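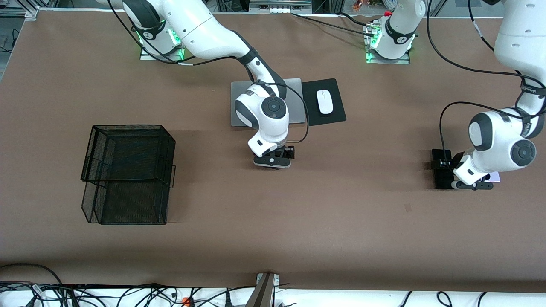
Questions about the gripper release fault on the two-arm desk cells

September 5, 2026
By Tianyou Liang
7 min read

In the middle of the summer we paused all unattended running on the two-arm cells at the Worku site. A left gripper opened while it was holding an object over the table, and then it did so again on a different cell. We have had a lot of mail about it from the teams who share the cells and from the people who use our recordings. The answers below cover what we know so far. If you only want to know whether you can run today, skip to "Can I use a cell right now?"

What went wrong?

The gripper on the left arm lost its hold command partway through a carry and went to its open position. The arm kept moving along its path. The object dropped onto the tabletop. No alarm was raised on the operator's screen, and the cell went on to the next step as if the object were still in the fingers.

The opening is the part most people ask about. The missing alarm worries us more. A dropped mouse or stapler is a small matter. A cell that doesn't know it has dropped something will go on reaching, placing and pressing with the wrong idea of what is on the table.

Was anyone hurt?

No. In the first case the operator was standing outside the marked line. In the second case she had a hand on the near edge of the table, and the object landed well away from her. We recorded the second one as a near miss and it was handled under the normal site rules.

What was damaged?

One hard drive enclosure, which had a cracked corner, and the rubber pad on one gripper finger. The tabletop has a dent. We are leaving the dent alone.

What caused it?

The signal cable that runs from the wrist down to the gripper. On our cells this cable is left with a loop of slack at the wrist so that the last joint can turn. When the wrist turns far in one direction and the forearm is low, the loop tightens and pulls sideways on the plug. The plug doesn't come out. It lifts just enough for one contact to open for a few thousandths of a second.

The gripper controller treats a lost signal as a restart. After a restart it goes to its default position, and the default position was set to open.

So there were three faults on top of one another: a cable with too little slack for that pose, a plug with no clip, and a default setting that should never have been left as it was. Any one of them fixed would have prevented the drops.

Why did it only happen on the left arm?

The desk-clearing tasks ask more of the left wrist. The operator's script sends the left arm to the far right of the table, where it has to reach back down and toward the middle to get at boxy items. That is close to the worst pose for the loop. The right arm works mostly over the center with the wrist nearly upright, and its cable hardly moves.

We did bench tests on both. With the wrist forced into the same pose, the right gripper failed in the same way. Please don't treat the right arm as the safe one.

The light on the base was green. Doesn't that mean the arm was fine?

It means the arm was fine. The ring light on the base reports on the arm's own power and joints. It knows nothing about the gripper, which has its own controller. In both drops the ring stayed green the whole time.

Several people told us they had been using the green ring as a general "all good" sign. The old training notes said something close to that, and it was our mistake. The notes have been changed. Green tells you the arm is powered and has no joint fault. It does not tell you that the gripper is holding, that the area is clear, or that it is safe to reach in.

How did you find the cause?

Slowly. We first blamed the script, and lost a week and a half on it. Thierry Lemaire then went through the logs from the affected cells, 3,651 carries in all, and marked every one where the gripper controller's uptime counter had gone back to zero. There were 5. Two were the drops we knew about. The other three had happened with the fingers already open, so nothing fell and no one noticed.

Once he had those five, he looked at the wrist angle in each. They were all within a few degrees of one another. After that we could make it happen on the bench nearly every time by turning the wrist by hand and tugging the loop.

What have you changed?

Every cell that is back in service has had the following done:

The wrist loop has been remade with a longer cable and tied at the forearm, so a pull is taken by the tie and not by the plug.

The plug has been replaced with one that has a screw collar.

The gripper's default after a restart is now "stay where you are." It takes a separate command to open.

The cell now reads the gripper's uptime counter before each step. If the counter has reset, both arms stop where they are and the operator gets a message that has to be cleared by hand.

The last one was written by Lorkska, who maintain our cell software. It added a short delay to each step. You may notice it if you are used to the old pace.

Won't "stay where you are" be a problem if someone gets a finger caught?

We thought about that for some time. Under the old setting, a power loss to the gripper controller would open the fingers when it came back. Under the new one it will not. If a finger is caught, press the stop, then use the manual release on the gripper body. The release works without power. It needs a firm push and it is stiff on new units, so try it during your induction and not for the first time when you need it.

The grip force limit on all cells was already low and has not been raised.

Can I use a cell right now?

Check the tag on the table leg. A white tag with a date means the cell has had all four changes and you may run it with an operator present. A yellow tag means bench tests only, no objects in the grippers. No tag means don't switch it on.

Unattended running is still off for every cell. We hope to bring it back in October, starting with the two cells nearest the control room.

What should I check before a session?

With the arms stopped, look at the cable from wrist to gripper on both arms. It should hang in an easy curve and not rest on the gripper body. Turn the screw collar with your fingers. If it moves at all, tighten it and write it in the book.

Look at the cables along the near edge of the table too. They tend to pile up there over a day. A loop that has crept up onto the tabletop can be caught by a gripper on a low pass, and this has happened once at the Cultau site. Push them back and clip them.

Then run the short gripper check from the start menu. It closes, turns the wrist to both limits, and confirms that the controller has not restarted. It takes less than a minute.

What should I do if something drops?

Press the stop. Leave the object where it is. Don't reach in to pick it up and put it back where the script expects it, even if you can see that the arms are still. One operator did this in the first incident, after the cell had moved on, and the arm started its next reach while he was stepping back.

Save the log before you restart anything. A full restart clears the uptime counter, and without it we can't tell this fault from an ordinary bad grasp. Most drops are bad grasps. We still want the log.

Are the recordings from before the fix still good?

Mostly. The five carries with a controller restart have been pulled. The rest have been kept. If you downloaded the desk set earlier, please get the new index file and drop anything that is not listed in it. Joint positions and timing are not affected.

The sessions made after the fix have slightly longer gaps between steps, as mentioned above. If your training code expects a fixed gap, it will need a small change.

How much testing did you do on the fix?

One cell ran 3,000 wrist turns through the bad pose with the new cable and collar, gripper closed on a test block. There were no restarts. We then cut the signal on purpose, many times, to see that the fingers stayed closed and the arms stopped. They did, apart from one case where the stop message came up late because the screen had gone to sleep. Screen sleep is now turned off on all cells.

We have not tested the new cable over a long period. It bends more than the old one did, and we plan to replace it on a schedule until we know how it wears.

Does this affect the Henetti cells?

The Henetti cells use the same arms with a different gripper, wired through the inside of the wrist. They can't have the cable fault. They did have the same default setting, and it has been changed there as well.

Who do I contact?

Write to the cell safety list with the cell number and the time of the event. Thierry reads it on working days. For anything involving a person, however minor, call the site desk first and write to the list afterward.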